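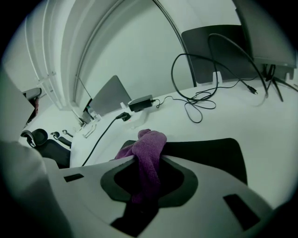 Wer steht hinter Zeson?

Zeson ist ein deutschsprachiges Online-Archiv für Filmkritik, das seit 17 Jahren von einer kleinen Redaktion ohne Verlag im Rücken geführt wird. Wir schreiben über Filme, die im Kino, auf Festivals, auf DVD oder in Mediatheken zu sehen sind, und über solche, die man zurzeit nirgends zu sehen bekommt.

Über uns

Angefangen hat Zeson als Programmblatt für einen Filmklub. Zu jeder Vorführung gab es eine Seite Text, kopiert und an der Kasse ausgelegt. Als der Klub seinen Saal verlor, blieben die Texte übrig. Wir haben sie abgetippt, korrigiert und ins Netz gestellt. Daraus ist nach und nach ein Archiv geworden, das heute 1.417 Kritiken umfasst.

Die ältesten Texte stammen noch aus der Klubzeit und sind entsprechend knapp. Wir haben sie bis auf Tippfehler und falsche Jahreszahlen nicht verändert. Wo sich unsere Meinung zu einem Film gewandelt hat, steht die neue Kritik neben der alten, mit eigenem Datum.

Worüber wir schreiben

Der Schwerpunkt liegt auf dem europäischen Kino seit den sechziger Jahren, dazu kommen Dokumentarfilme und Debüts. Das heißt nicht, dass große Produktionen bei uns nicht vorkommen. Sie werden anderswo aber so ausführlich besprochen, dass wir uns meist auf eine kurze Notiz beschränken.

Serien besprechen wir nicht. Fernsehfilme dann, wenn sie für sich stehen.

Unsere Kritiken haben in der Regel zwischen 900 und doppelt so vielen Wörtern. Kürzer geht es in der Rubrik Cerura, in der wir Kurzfilme vorstellen. Der Name kommt vom Gabelschwanz, einem Nachtfalter, und war ursprünglich der Titel eines Rundbriefs, den wir mit der Zeit eingestellt haben. Die Rubrik erscheint unregelmäßig.

Wie wir arbeiten

Jeder Film wird vor der Besprechung ganz gesehen, nach Möglichkeit in der Originalfassung. Liegt uns nur eine synchronisierte Fassung vor, steht das am Ende des Textes. Dasselbe gilt für gekürzte Fassungen und für Kopien in schlechtem Zustand.

Jede Kritik wird von einer zweiten Person gegengelesen. Sie prüft Namen, Längenangaben und Inhalt, greift aber nicht in das Urteil ein. Über die Bewertung entscheidet allein, wer den Text geschrieben hat. Sterne und Punkte vergeben wir seit der Umstellung der Seite nicht mehr. In älteren Texten sind sie noch zu finden, eine Umrechnung auf andere Skalen gibt es nicht.

Das Ende eines Films verraten wir nur, wenn sich anders nicht sinnvoll über ihn sprechen lässt. Vor der betreffenden Stelle steht dann ein Hinweis.

Finanzierung

Zeson trägt sich durch Spenden und durch den Verkauf der Krajewska-Hefte. Das sind gedruckte Auswahlbände mit jeweils einem Thema, etwa Geschwister im Film, Hafenstädte oder die letzte Einstellung. Bisher sind 16 Hefte erschienen, die ersten drei davon sind vergriffen und werden nicht nachgedruckt. Ein neues Heft kommt gewöhnlich im März.

Werbung von Verleihern und Streaminganbietern nehmen wir nicht an. Presseexemplare und Einladungen zu Pressevorführungen nehmen wir an, ohne dass daraus eine Besprechung folgen muss. Reisen zu Festivals bezahlen wir selbst — deshalb fallen die Festivalberichte in manchen Jahren aus.

Die Datenbank

Die technische Grundlage der Seite ist Drotarano, ein Katalogsystem, das wir zusammen mit einem kleinen Softwarebüro für unsere Zwecke eingerichtet haben. Gesucht werden kann nach Titel, Originaltitel, Regie, Drehbuch, Kamera, Land und Jahr. Die Suche nach Darstellern funktioniert bei den älteren Einträgen nur teilweise, weil die Besetzungslisten dort fehlen. Wir tragen sie nach, wenn Zeit dafür ist.

Bei Titeln mit Sonderzeichen findet die Suche auch die vereinfachte Schreibweise. Bei russischen und griechischen Titeln verwenden wir die im Verleih übliche Umschrift, selbst wenn sie nicht der wissenschaftlichen entspricht.

Mitschreiben

Wir nehmen Texte von außen an, allerdings nur nach Absprache. Bitte schicken Sie zunächst einen kurzen Vorschlag mit Filmtitel, Jahr und einem Absatz dazu, was Sie an dem Film interessiert. Eine Textprobe ist hilfreich, veröffentlicht muss sie nicht sein. Das Honorar ist klein und wird bei Erscheinen gezahlt. Die Rechte am Text bleiben bei Ihnen, wir bitten lediglich darum, ihn dauerhaft im Archiv behalten zu dürfen.

Fehler und Nachdruck

Wenn Ihnen ein Fehler auffällt, schreiben Sie uns bitte über das Kontaktformular und nennen Sie den Titel der Kritik. Sachliche Korrekturen werden am Textende vermerkt. Kurze Zitate mit Quellenangabe sind ohne Rückfrage möglich. Für den Abdruck ganzer Texte, auch in Programmheften und Unterrichtsmaterial, brauchen Sie unsere Zustimmung — die wir Kinos und Schulen meist kostenlos geben.

Stand dieser Seite: 3. November 2024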